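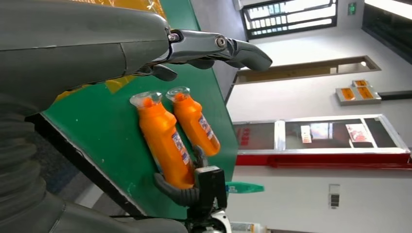
Written by Oranuch Onsri
Reviewed by Gwenaël Bailly
Household Guidance, Brolden Resource Library
Last reviewed: April

How to Sort, Label and Store Household Cleaning Products

This guide is intended for tenants, householders and staff in shared accommodation who are responsible for a cupboard of cleaning products. It sets out a method for emptying the cupboard, deciding what should be kept, labelling what remains and returning it in a sensible order. It applies to ordinary products bought in shops. It does not cover pool chemicals, garden pesticides or trade products supplied in drums, for which the supplier's own instructions must be followed.

Before you begin

Allow 60 minutes for a standard kitchen cupboard. A utility room or a shared store will take longer and may be better done over two sessions. Children and pets should be kept out of the room until the work is finished and the cupboard is closed.

You will need:

Household gloves
Old newspaper or a washable sheet
Two shallow trays with raised sides
Kitchen roll and a damp cloth
A permanent marker
Plain adhesive labels
Clear tape
A notebook or a printed copy of the store record

Open a window before handling any product. If there is a strong smell when the cupboard is first opened, leave the door open and wait outside the room for a few minutes. Do not start work until the smell has cleared.

Step 1. Empty the cupboard

Cover a table or a section of floor with newspaper. Take the products out one at a time, keeping each upright, and place them on the covered surface. Tighten any cap that has worked loose. A container that is sticky, swollen or cracked should be put straight into one of the trays and kept apart from everything else.

Wipe the empty shelves with the damp cloth and let them dry fully. If the shelf lining has been stained or softened by a spill, remove it and fit a new piece before anything goes back.

Step 2. Check each container

Read the label on every product. You are looking for the name, the directions for use, any warning symbols and the date by which it should be used, where one is given. Some products show a period after opening instead of a date. If you do not know when such a product was opened, treat it as due for replacement.

Set aside for disposal:

Anything with no label, or with a label that can no longer be read
Anything that has separated and does not mix again when handled as the label directs
Powders that have set hard
Anything that has been moved into a drinks bottle or food jar

The last of these deserves particular attention. Cleaning products must never be kept in food or drink containers, even for a short time and even where a new label has been added. Do not open or sniff an unknown liquid in order to identify it.

Step 3. Group the products

Arrange the remaining products by type. Most households will need only the following groups: general sprays and washing-up liquid; bleach and products containing bleach; limescale removers and other acids; drain and oven cleaners; polishes and waxes; laundry products.

Bleach must be kept apart from limescale removers and from anything containing ammonia. When these are mixed they can give off a harmful gas, and a slow leak on a shared shelf is enough to bring them together. Use a separate tray for each, and where possible a separate shelf. Drain cleaners should be given their own place, away from both.

Step 4. Label and record

Leave the maker's label in full view at all times. Add your own small label to the shoulder or the back of the container, showing the month and year of opening, and cover it with clear tape so that the ink does not run. Please do not write on the cap, as caps are easily exchanged between containers.

In shared buildings, enter each product in the store record with its name, its shelf and the initials of the person making the entry. The Stonov Housing pages of this library include a blank record with 7 columns, which may be printed and fixed to the inside of the door.

Step 5. Return the products

Heavy containers and all liquids belong on the lowest shelf, standing upright in their trays. Powders and tablets go above, where a leak cannot reach them. Cloths, sponges and spare gloves should have a shelf or box of their own – they should not be stored beneath liquids.

A cupboard under the sink is suitable only if it can be fastened. Fit a child-resistant catch where children live in or visit the home. A high cupboard with a lock is preferable. Avoid any place beside a boiler, oven or radiator, and keep aerosols out of direct sunlight.

For a cupboard 900 mm wide, two trays placed side by side will normally leave enough room to lift containers out without tipping them. Measure the inside of the cupboard before buying trays – hinges and pipework often take up more space than expected.

Disposing of unwanted products

Follow the directions on the label first. Where none are given, contact your local council and ask which site accepts household chemicals. Keep each product in its original container, with the cap closed, and carry it upright in a lined box. Products must not be combined to save space, and must not be poured into outside drains.

Residents of the Tzanetos and Ellow buildings should hand unwanted products to the site office during opening hours and should not leave them in the bin store.

If something is spilt

Put on gloves and open the windows. Soak up small spills with kitchen roll, place it in a bag and take it outside. Rinse the area with plenty of clean water. Do not use a second cleaning product on the spill. If anyone feels unwell, move them into fresh air and seek medical advice, taking the container or a note of its name with you.

Repeat the full check every six months. Related guidance: Leaflet 864, Storing Paint and Solvents at Home.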